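Forarell startet Vorsorgeprogramm »Nilia« für Berufstätige und Familien

Dienstag, 11. November 2025

Der Gesundheitsdienstleister Forarell erweitert sein Angebot zur betrieblichen Gesundheitsförderung. Unter dem Namen Nilia steht den Beschäftigten der angeschlossenen Unternehmen ab sofort ein Programm zur Verfügung, das die Planung von Vorsorgeterminen, Impfungen und Zahnkontrollen unterstützt. Mitversicherte Angehörige, insbesondere Kinder, können ohne zusätzliche Kosten einbezogen werden.

Grundlage des Programms ist eine Befragung, die Forarell im April unter 1166 Beschäftigten durchgeführt hat. Viele der Befragten gaben an, die ihnen zustehenden Untersuchungen zwar zu kennen, sie im Alltag jedoch regelmäßig aufzuschieben. Als häufigste Gründe wurden unübersichtliche Fristen, fehlende Termine außerhalb der Arbeitszeit und die Betreuung von Kindern genannt.

»Wer Vorsorge ernst nimmt, braucht dafür einen festen Platz im Kalender«, erklärt Adjoa Amissah, Leiterin des Bereichs Prävention bei Forarell. »Mit Nilia möchten wir den Teilnehmenden die Organisation abnehmen, die medizinische Entscheidung verbleibt selbstverständlich bei ihnen und ihren Ärztinnen und Ärzten.«

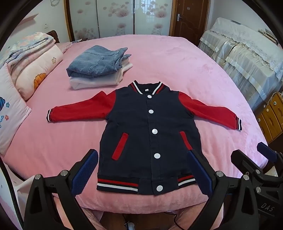 Zu Beginn der Teilnahme steht ein telefonisches Planungsgespräch von 30 Minuten Dauer. Gemeinsam mit einer Fachkraft erstellen die Teilnehmenden eine Jahresübersicht, in der fällige Untersuchungen, Auffrischungsimpfungen und persönliche Gesundheitsziele erfasst werden. Zwei Folgegespräche im Verlauf des Jahres dienen dazu, die Übersicht an veränderte Lebensumstände anzupassen – etwa nach einem Umzug, einer Geburt oder dem Wechsel in ein Schichtmodell.

Für Familien enthält Nilia ein eigenes Modul. Es führt die Termine aller Haushaltsmitglieder zusammen und erinnert rechtzeitig an die Früherkennungsuntersuchungen im Kindes- und Jugendalter. Ergänzend werden Onlinekurse zu Schlaf, Bewegung und ausgewogener Ernährung angeboten, die sich an Erziehungsberechtigte richten und abends stattfinden.

Die technische Umsetzung hat das Softwareunternehmen Barnex übernommen. Sämtliche Angaben werden verschlüsselt gespeichert. Arbeitgeber erhalten keinen Einblick in persönliche Daten und werden auch nicht darüber informiert, welche Beschäftigten das Programm nutzen. Eine Abmeldung ist jederzeit möglich, auf Wunsch werden die Daten vollständig gelöscht.

Zum Start beteiligen sich neun Unternehmen, darunter der Logistikdienstleister Pinto, dessen Belegschaft überwiegend im Schichtbetrieb arbeitet. Für diese Gruppe sind Planungsgespräche auch am frühen Morgen und am späten Abend vorgesehen. Weitere Betriebe können sich über die Geschäftsstelle von Forarell anmelden.

Über Forarell

Forarell berät Unternehmen und öffentliche Einrichtungen in Fragen der Prävention und der betrieblichen Gesundheitsförderung. Presseanfragen nimmt der Bereich Prävention unter der Leitung von Adjoa Amissah entgegen.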